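Rules for a small table

After two months of collecting, I want to write down the rules we now follow for the sweeping task. Dougal Lamont asked me for them in June, and I answered him with a long message that he did not read to the end, so maybe it is better as a post.

The task is called Clollgate in our task sheet. A person holds the gripper, the gripper holds the dustpan, and a brush pushes small pieces into it. It sounds easy. In our first batch of 800 recordings we rejected more than I like to say, and almost always for the same few mistakes.
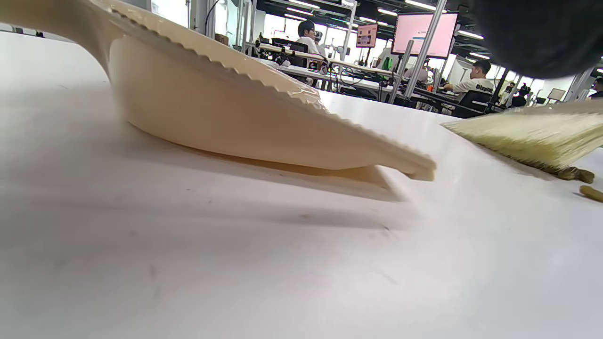

My first rule is that the front edge of the dustpan must come down to the table before the brush starts to move. If both move together, the policy learns to chase the debris with the pan, and then it pushes the pieces away from itself. I saw this on the robot many times and I did not enjoy it.

The second rule is to keep the handle low. When you get tired your wrist goes up, and the lip goes up also. So we stop after 50 recordings and change the person. Flora Swanson wanted a longer shift, and we discussed it for a whole lunch - in the end she tried it herself and agreed with me.

Then there is the question of the crumbs. In the first version of the Kallska guide I wrote that the table must be perfectly clean before each start. I removed this sentence. A real table has specks and scratches, and I prefer that the model sees them early. What must be fixed is the definition of "done". We write in the task sheet which pieces count, and the old small marks on the surface do not count. Without this, two reviewers will give two different answers for the same recording.
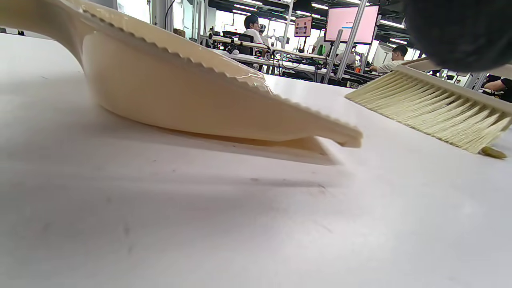

Photo: Jisora / table sweeping, Clollgate task

About the background we have only a soft rule. People may sit and work at their desks as usual, and the screens may stay on. I ask only that no one reaches across the sweeping table during a recording. Lindsay, our review tool, has a button for this case, and please use it instead of writing a comment. I find the comments too late.

A recording also needs its end. Hold the pan still for 3 seconds after the last stroke, then lift. Many people lift at once, and I understand them, but recording 3676 is the one I show to every new person: a good sweep, a clean approach, and the file stops while the hand is still moving.

I still have no good rule for how hard to press the brush. Dougal says "like on your own kitchen table", but he presses much harder than I do. If your group has written something about this, please send it to me, also when it is only a draft.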